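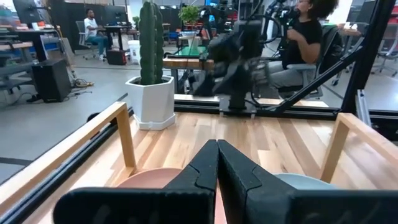 ## August, sourdough notes, batch 17

Started the levain at 9 last night with the Bielecka rye, the last of the bag Kazimiera Witkowska brought back for us, and I must say it behaved beautifully all night in that cold kitchen. By breakfast it had doubled and smelled of green apples and a little of nail polish, so perhaps I let it go a touch too long (I slept in, I'll admit it).

Mixed with Clemley white, 20 per cent rye this time, and held back some of the water until the salt went in. The dough felt tighter than batch 16 and I was glad of it. Four folds, then I got talking to Jadwiga Domański on the phone about her plum jam and the fifth never happened.

- Bulk: 10 hours, on the bench beside the heater
- Shaped as two rounds, rice flour in the baskets
- Baked covered, lid off for the last 20 minutes

The colour is lovely, a proper chestnut, with a good ear on the first loaf and a rather sulky one on the second. The crumb is more even than last time, though still a bit gummy near the base. I think the oven stone wants longer to heat.

Jadwiga reckons the rye should go up again and Kazimiera wants caraway, so if either of you reads this before I'm back, please go ahead and try both! Starter is in the fridge door, fed. We need more rice flour, and someone has my good scraper.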